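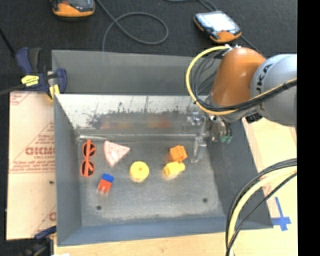 What do you do with the small stuff at the bottom of a toy box when the child it belonged to is thirty and living in Mirnach?

You you go through it one piece at a time, and you don't make any phone calls while you're doing it.

4 min read

I made the phone call. I'd gotten as far as the toy sunglasses, the bright orange-red ones, and I thought she'd laugh, so I called her up at work in the middle of a Wednesday and said guess what I'm holding.

"A wrench," she said. "Are you at the house? Is it the sink again?"

It was not the sink (the sink was fine, the sink had been fine since the man from Sandhu Plumbing charged me 263 dollars to look at it). I told her it was her sunglasses from the summer at Molden and there was this long quiet, and then she said, very kindly, "Mom, I don't think those were mine."

Well! I have a whole movie in my head of that summer. She's five and she's walking into the lake in those sunglasses like she owns the place, and the woman who rented us the cabin is yelling from the porch that there are leeches. I have told that story at two weddings. And now I'm standing in the kitchen on Woltham Road with the glasses in my hand, and my daughter is telling me hers were green and she dropped them off the ferry on the first day and cried until supper.

"Then whose are these?" I said.

"I don't know. The boy next door's? He was always leaving things."

I held up the pink wedge, as if she could see it through the phone. "What about the pizza?"

"What pizza?"

"The slice. It's pink, it's got little red specks on it."

"That's watermelon," she said, right away, no thinking at all. "That's from my store. I sold you that about a hundred times. You never had the right money."

And I had to sit down, because I remembered it, the actual store, a cardboard box turned over in the hallway at number 102, and her behind it with her arms folded telling me watermelon was 2,201 dollars today, sorry, everything had gone up. I used to pay in buttons. I'd forgotten the buttons completely. I'd been carrying around the leeches all these years and I'd let the buttons go.

"You gave change," I said.

"I gave terrible change. I was robbing you."

She had a meeting, so we hung up. I went back to the pile and I was a lot less sure of myself. There was the yellow round thing with the hole in the middle, which I'd have sworn was a wheel off something, and now I thought, maybe it was cheese. Maybe it was the cash register. The little blue and red block I couldn't place at all, and the orange one with the ridges I turned over and over and got nothing, not so much as a rug or a pair of pajamas to go with it.

I had two bags ready, one for the thrift store and one for the trash – I'd promised myself I'd be done by noon. At 12:30 I put the watermelon in my coat pocket. Then I wrapped the sunglasses in a dish towel and walked them next door, where a young couple I'd only ever waved at had moved in, and I asked the husband if he happened to know what became of the family before them.

He didn't, but he asked if I wanted coffee, and I said I'd have a small one.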